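Two hands and a wrist camera: notes after swapping grippers

Saturday, June 1, 2024

The Merero parallel gripper came off the right arm at the end of last week and the Vindano hand went on in its place. I had meant to write up the gripper first and the hand separately, but most of what I learned about either came from having used the other, so they share a post.

The setup, for anyone comparing with their own: one arm with its usual controller, the Rovenach, and a small camera at the wrist, looking along the hand. The overhead camera was switched off for all of the trials below. I wanted to know how far each end effector could get on the wrist view alone, as I am tired of recalibrating the overhead one every time the mast gets knocked.

Mounting

The Merero gripper takes one connector and four bolts. Power and data share the connector. From bare flange to first close command took me 7 minutes, and I wasn't hurrying. The Vindano hand has its own adapter plate, a separate power lead and a data lead that wants to run on the side of the wrist where my camera bracket already is. I moved the bracket, which meant redoing the hand-eye calibration, and then moved it again because the first position fouled the forearm at full rotation. Allow an evening.

The plate is well made, with dowel holes that fit properly. The instructions give torque values for the plate bolts but none for the finger base screws, so I used the same value and put thread lock on them.

The sleeve

The arm wears a black fabric sleeve down to the hand. With the gripper this never mattered. With the hand it does, because the hand is wider at the base and the cloth has to go somewhere. When the wrist is flexed the slack collects on one side and comes down over the back of the last finger. It doesn't stop the finger moving, as far as I can tell from the motor currents, but it covers part of the camera's view and the finger tracker drops that finger first. A band of elastic helps for a while and then creeps. I'll probably end up sewing in a dart.

Trials

I used the same task list for both: pick up an object from the bench, carry it across, put it down inside a marked square. There were 28 attempts per end effector, spread over the same objects in the same order. The objects were a tin, a roll of tape, a folded cloth, a marker pen and a small screwdriver.

The gripper did what grippers do. The tin and the tape roll were dull to watch. The pen was fine if the approach was square to it. The cloth it either pinched or missed, with nothing in between. Its failures were easy to diagnose, because the jaw position at the end of the close tells you straight away whether there is something between the pads.

The hand was worse on the easy objects and better on the awkward one. On the tin it tended to make contact with one finger early and push the thing away before the others arrived. I fixed most of that by closing in two stages: all fingers to light contact, a short pause, then the force ramp. The pause is set to 900 milliseconds at the moment, which looks silly but gives the slowest finger time to turn up. It can almost certainly be cut. The cloth was a pleasant surprise, as several rubbery tips dragging inwards will bunch fabric up in a way two flat pads can't.

The screwdriver defeated both. The gripper could lift it but let it swing about the pads. The hand held it steady and then couldn't put it down cleanly, since one fingertip usually let go after the rest and tipped it.

Control

Mahuika, the control library I use for both, treats the gripper as a single joint and the hand as a set of named postures with interpolation between them. Postures are a good starting point and a poor place to finish. As soon as I wanted the two-stage close I had to drop down to commanding the fingers individually, and the documentation for that layer is a header file. The header is tidy, I'll give it that. Watch the sign convention on the abduction axis, where positive means outwards on the left hand and inwards on the right.

The Rovenach sends finger targets at the same rate as arm targets. That is plenty for the gripper. With the hand I saw small steps in the force ramp until I moved the ramp into the hand's own firmware and sent only the start and end values.

There was also a bug of my own making. I had left the gripper's tool length in the arm model, so every approach with the hand finished short of where it should have been. I spent two hours blaming the camera.

Wrist camera

With the gripper fitted, the wrist camera sees both pads and everything between them. With the hand fitted, it sees a good deal of the robot. When the arm is carried low and close in, with the fingers hanging, the fingertips sit directly above the rim of a big dark shell and the sleeve takes up the top and right of the image. What remains for the vision code is a patch of pale carpet. The shell is glossy and throws soft highlights, which my segmentation likes to report as objects. I've masked that region by arm pose, and the false detections have stopped in that pose at least.

The finger tracker has an easier time than I expected. It keys on the silver knuckle pieces, which are bright against the dark upper sections and the black tips. The tips themselves are nearly useless for tracking when there is anything dark behind them.

Exposure needs locking. Left on automatic it chases whichever of the shell or the carpet is winning, and the knuckles blow out when the shell wins.

What stays on

The hand stays on the right arm until August, mainly so I can find out how the fingertip covers wear. The gripper goes on the left, where it will do the tins. After 5 evenings I wouldn't recommend the hand to anyone whose work is mostly boxes and bottles. For cloth I'd fit it again tomorrow.

Still to do: shorten the pause, sew the sleeve, and try the pen with a three-finger posture.
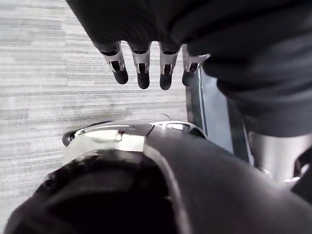 Sparrowhawk64
On the late fingertip when putting things down: I had the same with a Vindano and cured it by opening in two stages as well. Drop the force to nearly nothing with the object already resting on the bench, wait, then open to the full posture. Mine needed a much shorter wait than your close does. Also check whether your firmware applies the force limit on release, because on mine it was ignored unless the ramp flag was set again.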